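Checklist and comments, Gamosley building, ground and second floors
Walk-through done in January by Neelam Grewal, start 7:40 a.m.
Marks used: OK = no action, FIX = action needed, N/A = not present, HOLD = waiting on someone else.

## 1. Exits and walkways

- [x] Front doors open fully from inside without a key. OK
- [x] Rear door opens fully. OK, but it drags on the mat. Trim or replace the mat.
- [ ] Walkways at least 36 inches wide. FIX
- [x] Exit signs lit on both floors. OK
- [ ] Emergency lights hold for the full test. FIX

Comments: The walkway by the copier is down to 28 inches with the paper boxes stacked there. Same note as last time. The boxes can go in the supply closet now that the old chairs are out. The emergency light at the top of the east stairs went dim partway through the test and needs a battery. The other units stayed bright.

## 2. Stairs and floors

- [x] Handrails tight. OK
- [ ] Stair edge strips in place. FIX
- [x] No standing water or leaks. OK
- [ ] Carpet flat, no raised seams. FIX

Comments: Edge strip is lifting on the third step up, east stairs. Taped for now. Tape is not a repair. The carpet seam outside the Wollis office has opened up again and a shoe will catch on it. Wollis says they reported it in the fall, and I can't find the request, so I have entered a new one.

## 3. Fire equipment

- [x] Extinguishers mounted, pins in, gauges in the green. OK
- [ ] Tags current. FIX
- [x] Nothing hung from sprinkler pipes. OK
- [ ] 18 inches clear below sprinkler heads. FIX
- [x] Pull stations not blocked. OK

Comments: The extinguisher in the kitchen has last year's tag. It looks fine but has to be serviced with the rest. Top shelf in room 376 is loaded to within a few inches of the sprinkler head. Take the top row down and leave that shelf empty. Invoice for the last extinguisher service was $900 and covered both floors, so ask Ruvex why the kitchen one was skipped.

## 4. Electrical

- [ ] No power strip plugged into another power strip. FIX
- [x] Panel doors closed and 3 feet clear in front. OK
- [x] Cover plates on all outlets and switches. OK
- [ ] Cords in good shape. FIX
- [x] No space heaters left running. OK

Comments: Two strips are chained together under the front desk. Removed one and left a note. The cord on the floor lamp in the waiting area is cracked near the plug. Lamp is tagged out and sitting in my office. Whoever owns it can have it back with a new cord on it.

## 5. Desks, tables and work surfaces

- [x] Tables steady when leaned on. OK
- [x] Tops free of splinters and sharp corners. OK
- [ ] Nothing heavy stored above shoulder height. FIX
- [x] Chairs roll and lock as they should. OK

Comments: Wood tops are in good shape across both floors. Wipe them with a damp cloth only, as the spray cleaner leaves a film. Binders on top of the tall cabinet by the window need to come down to the bottom shelf.
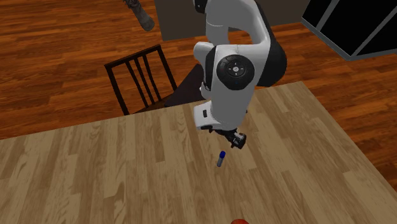 *Sec. 5: Arm over light wood tabletop, rendered view.*

Loose table legs were the main problem on the last checklist. All were tightened and I leaned on each one again this time.

## 6. Kitchen and restrooms

- [x] Water at the sinks not scalding. OK
- [ ] First aid kit full and in date. FIX
- [x] Fridge door seal clean. OK
- [x] Soap and towels stocked. OK
- [ ] Fan working in both restrooms. HOLD

Comments: The first aid kit is out of large bandages and the burn gel has expired. Reorder both. The second-floor fan hums but does not pull air. Yen has the part on order and no delivery date yet. Prop the door open after cleaning until the fan is fixed.

## 7. Heat and air

- [x] Thermostats read the same as my thermometer. OK
- [ ] Vents not blocked. FIX
- [x] Filters changed. OK

Comments: It was 77 degrees in the corner office with the door shut, and a file cabinet is pushed over the return vent. Move the cabinet 2 feet to the left, then check the room again in the afternoon before anyone touches the thermostat.

## Follow-up

Stair strip, carpet seam and walkway boxes come first. Shelf clearance and the emergency light go on the same work order. Email me when an item is closed and I will come look at it before I change the mark.

N. Grewal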